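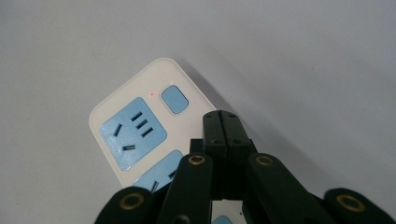 Clurkon Consent Manager: Product Review
Prepared by the Digital Services Office, Flinarholm
Reviewed by Wondimu Gebretsadik
3/21/24

Clurkon is a hosted service that displays a cookie notice on a website, records each visitor's choices, and holds back tracking scripts until permission has been given. The Digital Services Office evaluated the product during February on the main Flinarholm website and on two smaller program sites. This review is intended for departments that maintain their own web pages and are considering a subscription when their present arrangements expire.

Setup
Installation requires one line of code in the page header and a verified account for each domain. The main site was ready for its first scan within an hour. The smaller sites took longer, as both use an older page template in which the header is divided between two files. Clurkon's written instructions do not cover this case. The support desk answered our inquiry on the following business day with a workable procedure, which has been added to the office's internal guide.

Scanning and classification
The first scan covered 854 pages and produced a list of cookies sorted into four groups: necessary, preferences, statistics, and marketing. Most entries were placed correctly. The scanner left 12 cookies unclassified, and these had to be assigned by hand. The majority came from an event calendar that the office has since retired. Departments should expect to spend part of a morning on this step, and the person assigned should know which outside services the site uses.

Scans repeat monthly under the standard plan. A scan can also be requested at any time from the account page, although the results are sent only to the account owner. We would prefer that a second address be permitted.

The notice
The notice is plain and legible. The buttons for accepting and declining are the same size and carry the same weight, and this is the default setting. Colors and wording may be changed without assistance. The notice can be operated entirely by keyboard, and our screen reader test found one fault: the link to the full cookie list is announced twice. The fault was reported to the vendor and remained open at the time of writing.

Translations are supplied for a wide range of languages. The Vietnamese text was reviewed by Hứa, the translation firm retained by Flinarholm, which recommended changes to two sentences. Both were corrected through the text editor in a few minutes.

Consent records
Each choice is stored with a time, a random identifier, and the version of the notice that was shown. Records may be downloaded as a spreadsheet. The download is limited to 300 rows at a time on the standard plan, and a busy site will find this inconvenient. The higher plan removes the limit.

Comparison with Ollasex
The office has used Ollasex for several years. Ollasex offers better reports and allows several account owners, but its scripts must be tagged individually, and past reviews have found tags missing after routine page updates. Clurkon's automatic blocking handled the same updates without intervention. It did block one embedded map that should have been allowed, and an exception was entered for it.

Rating: 4 out of 5

Recommendation
Clurkon is approved for use on departmental sites under the standard plan. Sites that must produce consent records on request should choose the higher plan. Departments with an active Ollasex subscription may keep it until the end of the current term. Requests for new accounts should be sent to the Digital Services Office with the domain name, the name of the page owner, and a list of any outside services embedded on the site.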